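Search Search this site Enter keywords

The Last Foam Cutter in Zustbridge

Pak-hei Mok starts cutting at 6 a.m., before the upholstery shops on Wan Street open. He has sold foam by the piece for most of his working life, and his store still has 122 grades on the price list.

Most customers come in for seat cushions. They bring the old cover, and Mok measures it and asks who sits there. A dining chair gets a firm foam. A reading chair gets a softer one with a firm layer underneath.

"People press it with a thumb and think they know," he said. "You have to sit on it."

Small offcuts used to go in the trash. Now he trims them into blocks and sells them by the bag to schools, craft clubs and workshops. A bag costs $2.

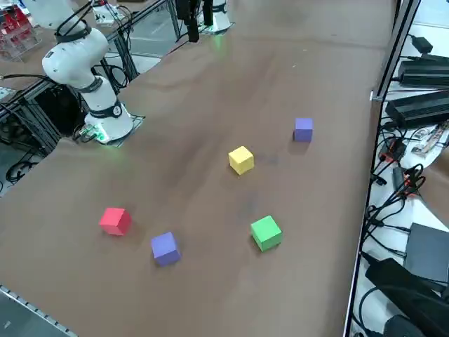

Why the trade shrank

Zustbridge had three foam shops when Mok started. Su-chen Tse, who ran one of them, closed hers in August after her lease came up at a higher rent. Customers were ordering cushions ready-made, she said, and repair work had dropped off.

Mok owns his building. He sold 2,953 cushions last year and plans to stay open while his knees allow it. His nephew, Po-yen Shek, works the saw in the afternoons and has not decided whether he wants the store.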